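Setting up the Alva gripper kit for CPU fitting

By Gemma Ferri, Latumbridge
Last updated 30 Oct 2023

This guide covers the Alva two-finger kit from Fendov, used to place a processor in a desktop board that is still in its case. It assumes the arm is already mounted and homed. If you haven't done that yet, start with the mounting guide and come back.

What you need

The Alva kit with the standard black fingers
The Brarnero control software, with the small parts pack installed
An old desktop PC and a processor that fits it
An anti-static mat and wrist strap
A flat tray for the processor

Use a scrap machine while you are learning. A bent pin in the socket usually means a new board.

1. Prepare the PC

Switch off at the wall, unplug everything and lay the case on its side. Take off the side panel and the cooler. Clean any old paste from the processor before you put it on the tray.

Tie back cables that cross the memory slots or hang near the socket. The fingers are narrow but the brackets behind them are not, and a loose loop of fan cable is easily caught.

Open the socket by hand. Push the lever down and out, let it rise, then lift the load plate until it stays up. The kit can be taught to do this, but it is slow and I don't recommend it.

2. Set the grip

In Brarnero, open Tools, then Grip, and choose Thin Part. The default force is 1000, which is far too high for a processor. Set it to 300 and closing speed to 20. Save this as its own profile so that a software update doesn't overwrite it, as happened to us with the July release.

Pick up the processor by two opposite edges. Check that it hangs level before you move on. If it tips, open the fingers and try again a little lower – tightening the grip won't help.

3. Teach the approach

Move the arm by hand to a point well above the case and save it as Point A. Lower it until the processor is near the socket and save that as Point B. Go slowly past the drive bay and any metalwork over the board. Turn the wrist now if the notches on the processor don't match the socket, as there is less room to do it further down.

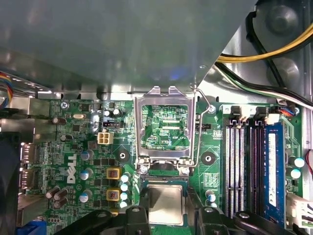 Processor held just below the raised load plate on a Dell board, wrist camera view.

From Point B, switch to Step mode. Bring the processor over the open socket in small moves, checking the wrist camera after each one. Lower it until it touches, then open the fingers. Don't press. The processor should sit flat under its own weight.

4. Close up

Raise the arm to Point A before putting your hands in the case. Check all four edges of the processor, lower the load plate and hook the lever back into place. Some resistance from the lever is normal.

If the arm stops with error 1824, it has met something on the way down. Back it off to Point A, clear the error and look for a cable in the path before you run it again.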